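The Stacking Score Should Come Out of the Planner

7/27/22

Most teams that build pick-and-place software report a single success rate. I think that number does harm, and I think the fix belongs in the planner and its logs. A new policy or a larger network will not supply it.

At Broltby we ran 2,000 simulated stacking trials through Ultotik, our motion planning layer, and 200 on the desk. The usual summary would be one percentage for each. We stopped writing that summary in January. A failed stack can come from a bad pose estimate, a grasp that shifted the object, a placement released too high, or a retreat path that clipped the upper object on the way out. Four causes, four owners in the code, one zero in the table.

Cans are a good case because the geometry looks trivial. A can is a cylinder, and a pose estimator treats it as one. The label is another matter. Rotation about the vertical axis has no effect on whether the stack stands, yet a perception module trained to return full six-degree poses will spend its error budget there. Ours did. The planner then rejected valid grasps for a yaw value that had no physical meaning for the task.

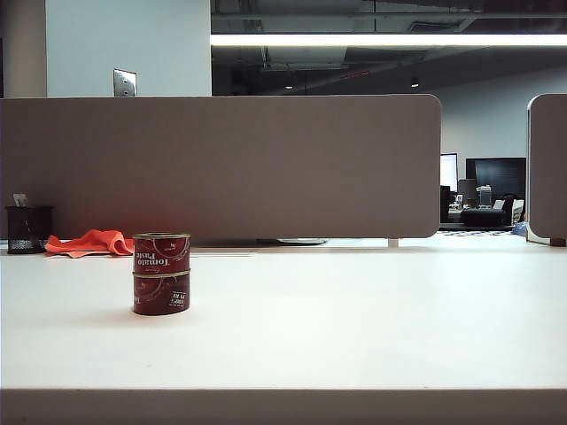

What the end state leaves out

Two cans of tomato paste, one directly on top of the other, satisfy any goal predicate I would care to write. The end state carries no record of how much margin the placement had. If the check is a single camera view after the arm has retreated, a 2 mm offset and a 6 mm offset score the same, and the second will matter once a third can is requested.

The planner already has most of the missing information. It knows the commanded release height, the expected contact time and the planned retreat. The controller knows when contact was measured. Subtracting one from the other takes a few lines. In Stikis, our logging tool, those residuals are now written beside every placement, pass or fail, and the rate is computed last.

The objection is cost. More fields mean more schema changes, and the Beyene driver stack is slow to accept them. I accept the point. We added 1,010 lines, mostly tests, and broke replay of the older logs. I would still make the trade. Three of our planner changes this year had no effect on success rate and cut the spread in release height by half. Under the old report all three would have been reverted.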